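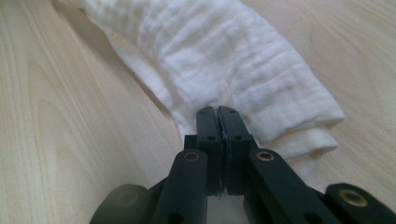
Hand-held version, black fingers closed on the edge of the white cloth

Thin cloth: bare fingers or rubber pads?
Posted by takacs_bench, June 25, 2022

Hello all. I compare 2 finger sets on the hand-held Drellard gripper. The first is the plain black plastic you see, the second has rubber pads from Henmont. With the plain fingers I pinched the cloth 16 times and lost it 3 times, always on a single layer. The pads lost it more often, which I did not expect. Does somebody have the same experience?

lowgear
Pads are too thick at the tip. They push the cloth away before they close on it. I would stay with plain.

mirel_k
I don't agree. Plain plastic is fine for a fold, but try to pull sideways and it slides out. Which pads did you use, the soft ones?

takacs_bench
The soft ones, yes. I pull only up - sideways I did not test.

mirel_k
Then your test is kind to the plain fingers. Cut the pads thinner and repeat with a side pull.

lowgear
Also check the play in the links. On mine the tips did not meet straight until I changed the bushings.

takacs_bench
Thank you both. I will cut one pair tonight and write the numbers here.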